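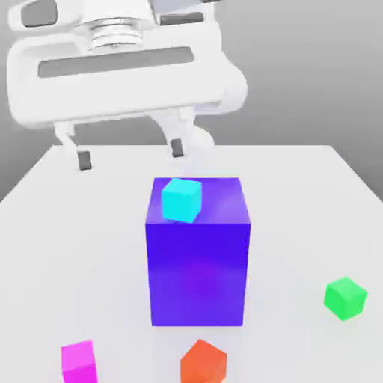 How long does a Heteletti rental agreement run?

The standard agreement runs for 11 months. After that it continues month to month on the same terms until either side gives written notice.

Help Center > Storage Units > Rental Questions

What sizes can I rent?

Units come in small, medium and large. The small unit holds the contents of a one-bedroom apartment if you stack boxes to the ceiling. The large one takes a full house, including appliances. Sizes and current rates are posted at the front desk and on the booking page.

How much notice do I have to give before moving out?

Please give 15 days. Email or a signed note at the desk are both fine. We can't accept notice by phone. If you leave earlier, rent is still charged to the end of the notice period.

Do I need insurance?

Yes. Each rental includes basic cover up to $1,000. If your things are worth more, add your own policy and give us a copy. Some homeowner policies already cover stored goods, so ask your agent first.

Can someone else get into my unit?

Only people listed on your agreement. To add a name, come to the desk with that person and bring ID for both of you. Ask for Pirjo Saarinen or Dirk Frerichs if you want to set this up ahead of time.

What can't I store?

Food, plants, animals, fuel, paint thinner, propane tanks, fireworks and anything stolen or illegal. Lawn mowers are allowed once the tank has been drained. Tires are limited to one set per unit.

What happens if I pay late?

There is a five-day grace period. After that a late fee is added and your gate code stops working until the balance is paid. Codes come back on within an hour of payment during desk hours.

Is the building heated?

The main building is kept above freezing all winter. The outdoor row, units 212 and up, has no heat. Don't keep electronics, musical instruments or canned goods out there from the first frost until late March.

Related questions
Changing your gate code
Moving to a larger unit
Boxes, locks and mattress covers
Truck parking and loading hours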